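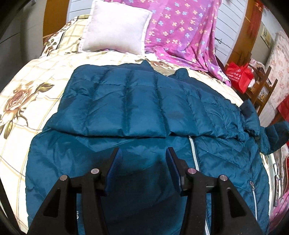
Fumonano is a dataset of clothes folding demonstrations, made by people with a hand-held gripper in their own bedrooms and living rooms. We made it for one research question: how can a policy decide where to grasp when a garment is thick and full of air? Most folding work we have read uses T-shirts and towels, which lie almost flat, so a small error in height does not matter much. A quilted puffer jacket on a bed is a different problem. The folded-over part makes a thick, uneven edge, the mattress under it is soft too, and when the two jaws come down from above with a wide gap between them, they put the middle of the jacket in deep shadow. The zipper is the brightest line on the garment, and our first model liked to grasp near it for this reason only.

This file explains what is in the release, how we collected it, what we found with it, and what we think you should not use it for.

## What is in the release

The release has 300 demonstrations of padded garments (jackets, vests and one very heavy child coat) and 900 demonstrations of thin garments. The thin part is for pretraining and comparison. Every demonstration is one folder with:

- `rgb/` – frames from the wrist camera, fisheye, not rectified
- `pose.csv` – position and rotation of the gripper for each frame
- `width.csv` – opening of the jaws
- `note.txt` – what the demonstrator wrote after the fold, in Indonesian or English

Please do not rectify the images before you read `calib/README`. The lens makes the bed look strongly curved at the left and right sides, and the corners are black. We train on the images as they are. When we rectified them, the tips of the jaws became blurry and the result on padded garments was worse.

## How we collected it

Demonstrators used the Ngui gripper, version 2, which is our own design with parallel linkages and soft ribbed pads. They folded their own laundry in their own homes, with the normal light of the house. We asked them to leave the bed as it was – pillows, printed sheets, bags on the side and everything. A plain table gives nicer pictures, but the policies we trained on plain tables failed on the first flower sheet they met. The rose patterns are hard because the petals are large and shaded, and a weak segmenter takes them for folds of fabric.

Each session started with a calibration motion of 4 seconds. We cut this part from the released files. In the raw version (ask by e-mail) it is still there.

Larasati Gunawan designed the collection protocol and checked the pose tracks. Zulkifli Liem wrote the training code and this README, so the mistakes in the English are mine.

## The method in short

We call the method Ninura. It predicts a grasp point and also one number that we name the *sink*: how deep the pads must go into the garment before the jaws close. For thin cloth the sink is near zero. For padded cloth it depends on where you are. On a stitched seam the fabric is already pressed down and the sink is small. In the middle of a channel there is more air and the jaws must go deeper, or they close on the outer layer only and the filling slips out.

The sink label is not annotated by a person. We take it from the pose track, as the distance between first contact and the moment when the jaw width stops changing. First contact is estimated, and it is the weakest part of the pipeline. If you have a better way, please write to us.

## What we found

Policies with the sink output grasped both layers of a padded garment more often than the same policies without it. On thin garments we saw no clear difference. Sleeves stay difficult in every version. A sleeve that hangs over the side of the mattress moves when the jacket moves, and the policy often goes to the place where the sleeve was before. The full table is in `results/main.md`, with the failures listed one by one.

## Known problems

- Dark garments have very little texture in the shadow of the jaws. Contact labels are less sure there.
- All demonstrators are right-handed.
- In the Gosari sessions the clock of the width sensor was drifting. Those files have `drift: yes` in the metadata. Filter them out if you need exact timing.
- Shiny fabric near a window can be overexposed.
- Folds are not scored for beauty. Some are ugly, and we kept them.

## Privacy and use

The pictures show real homes. Faces and documents were removed by hand before release, and demonstrators could delete any session. You may use the data for research. Please do not try to find out who lives in the rooms, and do not use it to train models that judge homes or families.

Last change to this file: Sep 12, 2023

Comments (4)

**tallseam** – Is the sink in the frame of the gripper or the frame of the bed? The loader seems to use the gripper frame.

**zliem** – Gripper frame, along the approach axis. I will add it to the text.

**bo_k** – Loader crashes for me on folders where note.txt is empty. Easy fix, sent a patch.

**tallseam** – Thanks, matches now. Any plan for duvets?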